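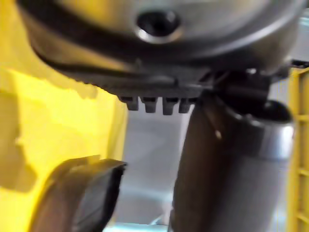

## Humanoïde d'atelier : le poignet droit dérive de 4° en charge

**flellero_bricole**

Salut tout le monde ! Bon, je reviens avec mon poignet, désolé pour ceux qui suivent depuis décembre. J'ai refait le câblage, recalé le zéro, et à vide c'est nickel. Par contre dès que je soulève un bac rempli de cartons, au bout d'un moment la consigne dit 90 et l'encodeur en relit 86. Et ça ne revient pas tout seul, il faut que je relance le homing (ce qui me rend dingue).

Réducteur Brandmont, carte Sokix, firmware de base. Quelqu'un a déjà eu ça ?

**reynaldo.g**

Pour moi c'est mécanique, cherche pas. Ta bride de serrage glisse. Fais un trait de feutre à cheval sur la bride et le tube, soulève ton bac, regarde si le trait est toujours aligné.

**Bautista21**

Pas d'accord avec Reynaldo. Si la bride glissait après l'encodeur, il ne verrait rien du tout ! Là il lit 86, donc il voit l'écart. Je parierais plutôt sur la limite de courant de la Sokix, elle bride à chaud.

**reynaldo.g**

Ça dépend où est monté l'encodeur... Chez moi il est côté sortie, donc il voit très bien la bride bouger.

**flellero_bricole**

Côté sortie aussi, j'aurais dû le préciser. J'ai fait le coup du feutre hier soir et le trait n'a pas bougé d'un poil. Du coup je penche pour Bautista, mais la limite de courant est déjà au max dans l'interface.

Pour l'essai, main droite sur le rebord du bac gris, main gauche libre, et je reste à côté des étagères jaunes avec l'arrêt d'urgence dans la poche.
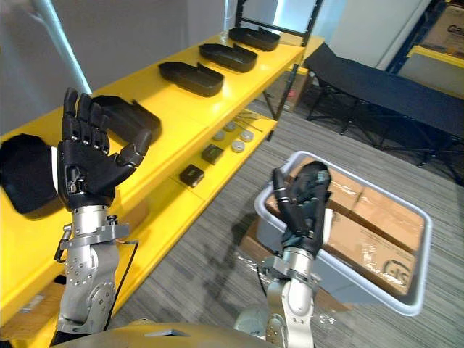 Ensuite je fais tenir la position 180 secondes et je note l'angle toutes les 21 secondes (oui, drôle de pas, c'est la boucle de log qui veut ça). L'écart se creuse surtout sur la fin – ça ressemble quand même pas mal à un truc thermique, non ?

**Crisanto C.**

Attention, il y a deux limites sur la Sokix : celle de l'interface et celle du fichier de config, et c'est la plus basse qui gagne. J'ai perdu un week-end là-dessus.

Et prends le bac à deux mains, franchement. Tout porter sur un seul poignet avec un Brandmont, c'est chercher les ennuis.

**flellero_bricole**

Ah mince, le fichier de config, jamais ouvert ! Je regarde ça lundi. Pour les deux mains je suis moins convaincu, je veux garder la gauche pour attraper des trucs sur l'étagère pendant que la droite tient.

**reynaldo.g**

Resserre quand même ta bride.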